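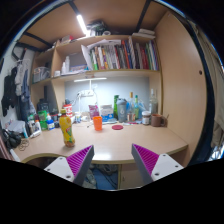 Home Entries About Archive Contact
Diary > Work > December 2024

I have to write this down tonight while I'm still buzzing from it, even though my feet hurt and I've got an early start.

The sorting line at Kallow went over to the new arms for the whole shift today. Up to now it was an hour here, an hour there, with one of us standing by the stop button looking nervous. Today we ran them from first bell to last, and I loved it! I never thought I'd say that about a machine with fingers.

I was one of the grumblers back in November. When they told us the returns room was getting arms, I went home and worked out how long I could pay rent on savings (not very long). Returns is all odds and ends, mugs and bottles and lids and little jars that come back in any old box, and we all said the same thing – no arm is going to pick up a squashy bottle and a glass jar one after the other without wrecking one of them. The old suction rig couldn't. It dropped anything with a curve on it, and we had a broom hanging next to it for good reason.

What changed my mind was the teaching. I'd expected a stranger with a laptop. It was us. You take hold of the hand-held gripper, the one with the ridged pads, and you pick things up with it the way you would if those were your own fingers, over and over, and it records how you did it. Cups by the side, lids by the rim, packets near the top so they don't slump. Soudabeh Ghaffari did most of the glass because she has the steadiest wrist in the building. I did lids and cups, mainly. A flat lid on a flat table is a horrible thing to pick up with two fingers, try it sometime. You have to tip it a little against something, or slide it to the edge and catch it there. I figured out the edge slide after a whole afternoon of swearing.

And today the arm did my edge slide! I was standing at bay 3 with my coffee and it nudged a lid along, paused, and took it from underneath just the way I do. I yelled so loud that Soudabeh came running, thinking I'd hurt myself. Then we both stood there and watched it do another one.

It isn't all sunshine. It still can't cope with anything on a strap or with a loose cord, and rubber bands are hopeless, so those come down the side chute to us. It stopped 15 times before lunch. Most of those were my fault or the chute's, but somebody has to walk over and clear it every time, and that somebody gets no credit on the old tally sheet. The sheet only has a box for items sorted. I brought this up at the end-of-shift talk and the supervisor from the Ustville office wrote it down, which is more than I expected. We also passed 1000 items for the day, and there was a cheer, a slightly tired one.

The big difference for me is my shoulders. Normally by this time of night I can't lift my arm to brush my hair. Today I spent my hours checking labels, sorting out the weird stuff and showing the two new starters how to hold the gripper, and my shoulders feel like they belong to a younger woman. I was talking to people all day, too. On the old line you kept your head down.

I do keep thinking about Jaunzems, though. They put arms in over there and the evening crew went from 8 people down to 4. We've been promised it won't go that way here, and I believe the woman who said it, but she isn't the one who signs things. Soudabeh wants it in writing and I'm going to put my name next to hers. You can be thrilled about a thing and still want it in writing.

Zurmont boxes tomorrow, mostly kitchen returns. I want to try teaching it mugs with the handle turned away, as it always goes for the handle and then the mug swings. I have an idea about coming in from above with one finger inside the rim. Need to remember my other shoes, and to give Soudabeh her thermos back.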